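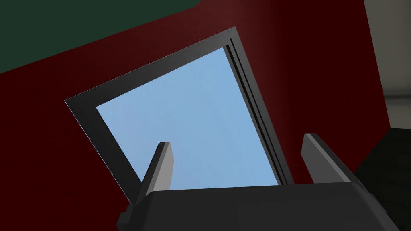
Gripper with its two fingers apart. Computer rendering.

The Knock in the Wall

Water in a pipe has mass, and when a valve shuts quickly that mass has to stop. The pressure rise that follows travels back up the line at close to the speed of sound in water, reflects at the first large change in diameter, and returns. Residents hear a bang, or a short run of them. Plumbers call it water hammer, and it accounts for a large share of the noise complaints logged at the Unthorpe, a rental complex of 716 apartments built around two central courtyards.

The size of the pressure rise depends on how fast the water was moving and how quickly it was stopped. An old compression faucet takes several turns to close and rarely causes trouble. The solenoid valve in a washing machine closes in a fraction of a second. Most of the complaints at the Unthorpe came from apartments on the same riser as a laundry room, and they came in the evening, between 6 and 10 p.m.

Management hired Flulteck to survey the risers in March. The crew clamped pressure loggers to hose connections and left them running. Static pressure at the lower floors was well above what the fixtures needed. At rest this did no harm. During the evening peak it meant high flow velocity in the branch lines, and each valve closure produced a spike several times the resting value.

Pipe supports made up the other half of the problem. A pressure spike in a well-held pipe is mostly inaudible. In a pipe that can move, the spike turns into motion at every elbow, and the motion ends when the pipe hits a stud, a joist or the edge of a drilled hole.

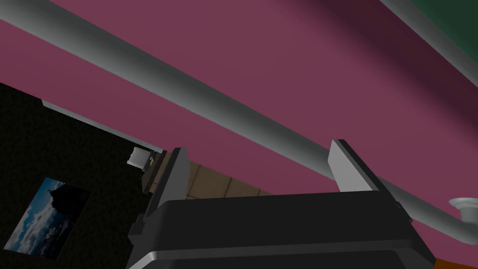
Hangers in the older wing had been spaced for steel, and the steel had later been replaced with copper on the original hangers. Copper is lighter and less stiff, and it needs closer support. Flulteck found long runs where the pipe rested on framing with no clamp at all. Cushioned clamps were added on each side of every elbow, with enough clearance left for thermal expansion on the hot side. A hot line clamped too tightly will tick as it warms, and tenants report ticking just as often as banging.

Pressure-reducing valves were then fitted at the base of each riser and set to 50 psi. Two risers had to be adjusted again after top-floor showers ran weak.

The last step was arresters. An arrester is a short sealed chamber with a piston and a charge of gas behind it. The spike pushes the piston instead of the pipe. It works best within a few feet of the valve that causes the spike, so the units went on the washing machine connections and not in the basement, where they would have been easier to reach.
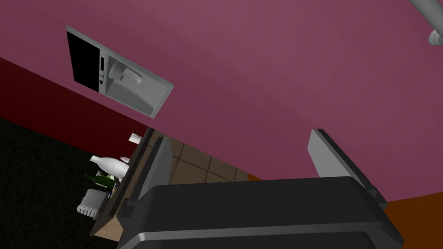 Cultia disputes the order of work, arguing that arresters should go in first because they are cheap and can be fitted in a morning, and that a building may find it needs nothing else. Castellanos takes the opposite view: an arrester on a line with excess pressure wears out early, and the knock comes back once the gas charge is lost.

Both positions are common in the trade. The Unthorpe kept its loggers in place through May. Spikes on the laundry risers were lower after the pressure was reduced and lower again with the arresters in. One line in the older wing still knocks, and the wall there has not been opened.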